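Notebook, Friday, open day

Doors at 9:30. Nawal El Fassi opened up and took the first group, I stayed on the keyboard. People from Famex came early and left early. The Fornness group came after lunch, bigger than the list said, so we split them and ran the talk twice.

Setup

Both arms homed fine. Left arm still needs its zero checked after every power cycle, same as in October. Gripper speed set to 93 for the visit, down from what we use on normal days, and force limit left where it was. Planner timeout 500 ms. I tried 249 first (the value in the Ralterer notes) and it gave up too often when both arms were close to the rack.

Morning session

Ran the short version, one tube at a time, talking over it. Questions were mostly about what happens when a grasp fails. I said the arm opens, backs off and tries again, and that after 3 tries it stops and waits for one of us. A man from Famex wanted to know if it reads the labels. It doesn't, at least with the software we had loaded.

Somebody asked why both arms are needed. Nawal's answer was better than mine — she had them try to take a tube out of a spare rack with one hand, and the rack slid.

One stop at 11, my fault, elbow on the pause key. Restarted from the top.

Afternoon session

Tube pickup with the rack to the left of center and turned a little. One tube lying on the table in front of it, four standing in the rack. The left gripper reaches for the loose one. The two red ones at the right end are close together, and that is where I want more finger clearance before we show this again. 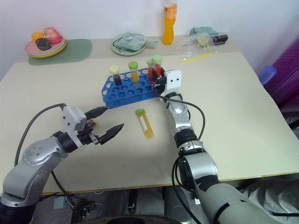 To do

Move the two red tubes apart in the start layout, or write down that they stay as they are.
Put the pause key somewhere my elbow isn't.
Send Nasr the log from the second afternoon run, he asked for joint currents too.
Ask Nawal for the sign-in sheet.
Check left wrist cable for rubbing, some 20 minutes' work.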